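Ticket: Left arm pauses during block handover, open day cell
Status: Resolved, keeping an eye on it
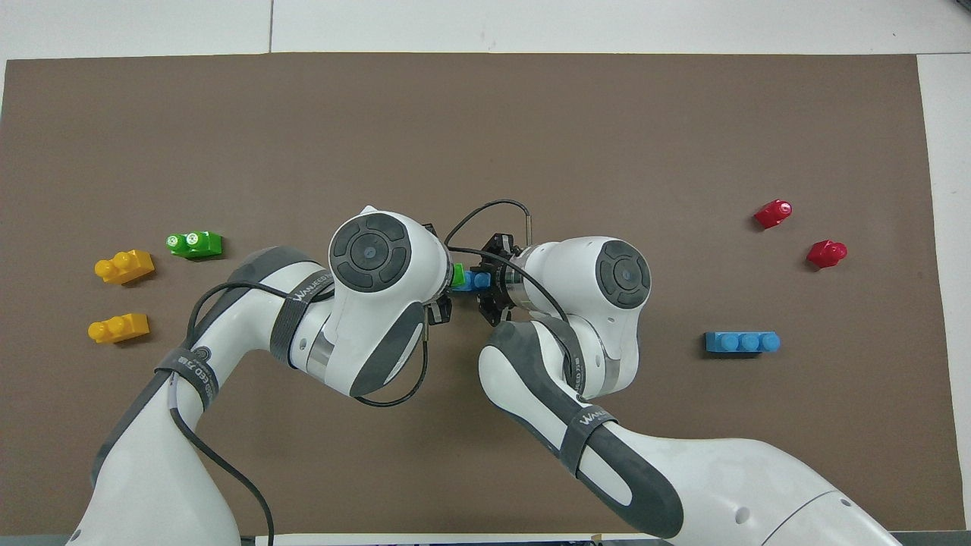 Murkevbridge, March

Hello all, and thank you for being so patient with my long notes! The open day starts at 12, and the block handover is the part the school groups always ask to see again, so I wanted this written up properly for whoever has the next shift.

Fault as reported: the left arm stops for 9 seconds when the two grippers come face to face, then carries on as if nothing happened. No error on the Irno panel.

Tried first: restarted the controller, no change. Swapped the blue block for a yellow one, no change (worth a go, though).

Tried next: went through the settings and found the handover wait still set long from the Holmgren visit, when we'd slowed everything down for talking over. Put it back to the default and brought speed down to 60 percent, which feels kinder with little ones watching.

Result: 12 handovers in a row, no pause. Please leave the brown paper where it is, and do ring the Gamesar room if it comes back. I'll be there until closing.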